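Palomino Room Planner: cheap rehearsal for an expensive purchase

My shop needs a mobile robot with an arm. My shop also has a landlord, a narrow hallway and a budget that was last increased out of pity. So before signing for anything with wheels, I spent 2 weeks with Palomino, a planning package from Ladix that lets you drive a simulated machine through simulated rooms and find out what you can't afford.

Setup took an afternoon, most of it spent agreeing to things. You choose a room, choose a robot, and start bumping into walls at no cost to the drywall.

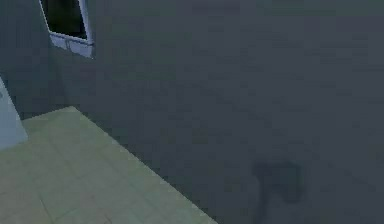
Should you pay for planning software before you've picked a robot?
Set aside a small slice of the budget for it, and only if you can get a monthly license. A robot you can't turn around in your own kitchen is a much larger bill.

The annual plan is where Ladix makes its money. I took the monthly one and put a cancellation reminder on the fridge.

The rooms are plain. Tile floors, gray walls, very little to love. I've rented worse. For working out travel paths I didn't miss the decor, though anyone hoping to impress a lender with the visuals should bring snacks.
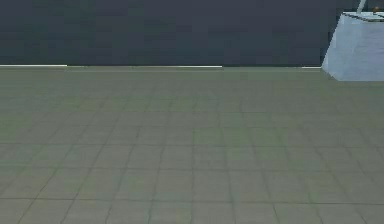 Reviewed by Nighat Mengal
Equipment & Budgets | December

My shortlist had two machines on it, the Cuvano and the Wondside. The Cuvano quote ran to 13 line items, including one for "commissioning" and another for "commissioning support." The Wondside quote was a single number, and I had to sit down. Palomino's cost sheet lets you enter both and add the dull extras: spare gripper tips, training days, the charger that somehow isn't included.

It also makes you think about distance. A big open floor looks generous until you remember that every trip across it comes out of the battery,

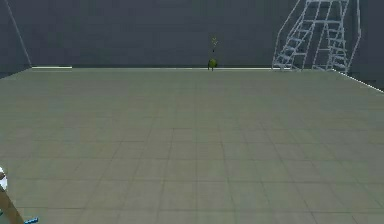
and the battery comes out of the same budget line as everything else. I'd put in one battery. By the second evening I had put in two and deleted the new office chairs.

Complaints, then. The export is a spreadsheet that looks as if it was laid out in 1927. Saving a room under a new name takes too many clicks. The help pages are cheerful and short, mostly short.

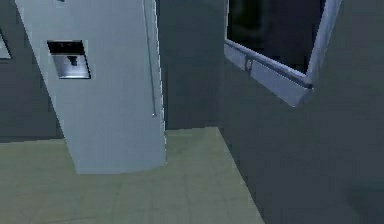 Nighat Mengal, reviews desk

Kitchens were the part I cared about, and they're where I'd tell you to spend your time. Appliances take up floor you were counting on, and doors need room to swing. Write the clearances down before you call a sales rep, who will have different ones.

I ended up with 19 notes and a decision to lease the Cuvano for a season before buying. Palomino gets a recommendation by the month. Skip the annual plan, and change the default currency before you print anything.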